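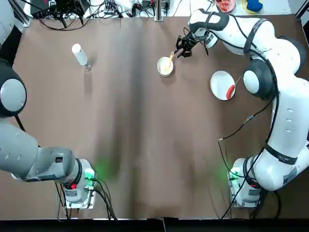 Two arms at the brown table

Stereotype icons missing after shared library update
December 5, 2023
By Ansah modelling tools support

Product: Greltument, desktop client
Site: Plolthorpe
Status: Resolved

Reported problem

After the shared library was updated, custom stereotypes in the Stodotwood profile lost their icons. New elements dragged on to a diagram come out as plain rectangles with the stereotype name in guillemets at the top. Elements already on diagrams changed in the same way as soon as the diagram was opened. Tagged values are still there and can be edited.

The profile holds 33 stereotypes. Only those with a shape script are affected. Those that use a bitmap icon draw as normal.

The user had already restarted the client and cleared the local cache. Neither made a difference.

First checks

We asked for the profile XML and a copy of one affected diagram. The profile opens in a blank project on our side and the icons draw correctly there, so the scripts themselves are sound.

In the user's project, the list of loaded profiles shows Stodotwood twice. One entry comes from the shared library. The other was imported straight into the project at some earlier point and never taken out. Both have the same profile ID, but the imported copy has an older version number and no shape scripts.

We switched off the imported copy and reloaded. New elements then drew properly, but existing ones still came out as rectangles.

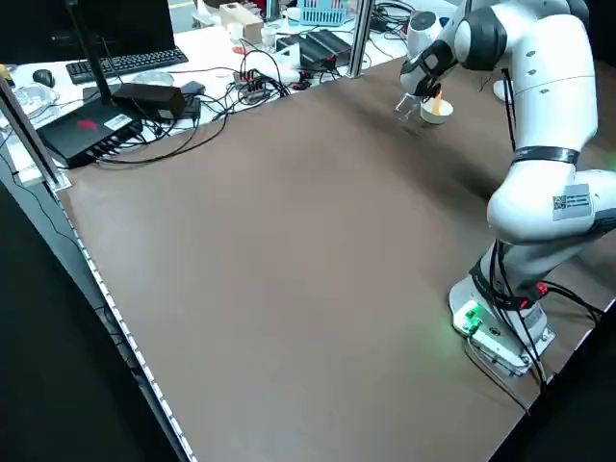 Cause

When two profiles share an ID, the client uses whichever one loads first. Before the update, that was the library copy. The update renamed the library folder, which moved it down the load order and put the project copy ahead of it.

Opening a diagram while the old copy was in charge wrote a blank style entry to each element on it. That entry stays after the old copy has gone. It was present on 125 elements in the project.

Fix

1. Close all diagrams and take a backup of the project.
2. Open Manage Profiles and remove the entry marked "Project". Leave the one marked "Library".
3. Select the package that holds the affected elements and run Synchronise Stereotypes. Tick "Reset appearance" and leave "Reset tagged values" unticked.
4. Save, close the project and open it again.

Step 3 has to be run on each top-level package in turn. The user had 3 of these.
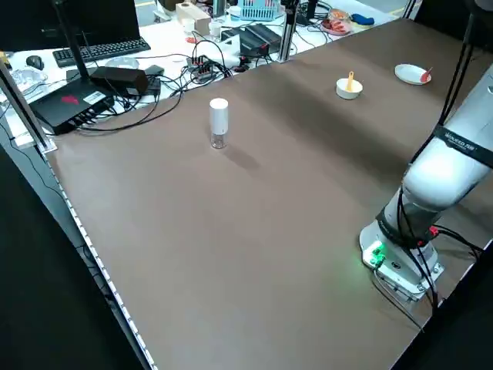 Bottle, bowl and plate, with the white arm at the right

Result

The user confirmed that icons are back on all diagrams. Two elements had lost a custom fill colour, as expected with a reset, and were recoloured by hand.

A request to show a warning when a profile ID is loaded twice has been passed to development. No release is set for it.

Recent tickets
Connector labels overlap after auto layout
Profile import stops at an unknown base class
Quick-create menu shows hidden stereotypes
Tagged value list not sorted in the November build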